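Setting up your Skastley phone, part 2: first boot and moving your stuff over

4 min read
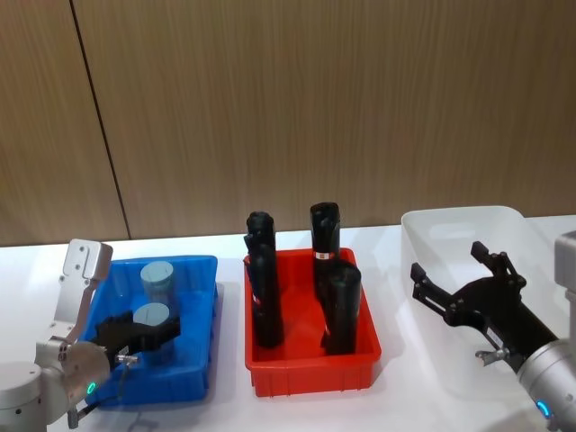
So you've got the Skastley out of its box and the SIM tray back in. I'm writing this section the way I set up my own, which means a few steps come in a different order from the leaflet. Clear a bit of table before you begin, because you'll want both phones side by side with their chargers. I like a plain white tabletop like the one in the photo, where a SIM pin is easy to spot, and a small plastic tray is great for keeping the bits together (blue or red, take your pick!).

1. Plug the new phone in and hold the power button until the Skistico logo comes up. The first boot is slow, so go make coffee.

2. Pick your language and join your Wi-Fi. If your router shows two networks with almost the same name, take the 5 GHz one – the transfer goes much faster on it.

3. Say yes to the system update. Mine was 475 MB.

Caution: don't pull the charger during the update, even if the screen goes black for a while. It restarts 2 times.

4. On your old phone, install Pidano, the transfer app, and open it. Tap "Send," then type in the code from the new phone.

5. Choose what to move. I leave the photos for last and send them in batches of 1000, and if a batch stalls I only have to redo that one.

Note: Pidano doesn't bring over your alarms. I found that out at 7 a.m. on a workday, so write yours down first.

6. When the transfer is finished, set your screen lock and add a fingerprint. Aminu Shehu, who went through this guide with me, says to add the same thumb twice, and he's right, it reads a lot better with cold hands.

7. Open the camera, go to Settings, then Video, and turn on 4K if you want it. It's off out of the box, and it eats storage fast!

Note for Yensuk watch owners: unpair the watch from the old phone before you wipe anything. If you forget, you'll have to reset the watch as well and your step history goes with it.

Keep the old phone charged for a few days until you've checked your messages and your banking app. Battery settings are in part 3.

– Lakmal Kumarasinghe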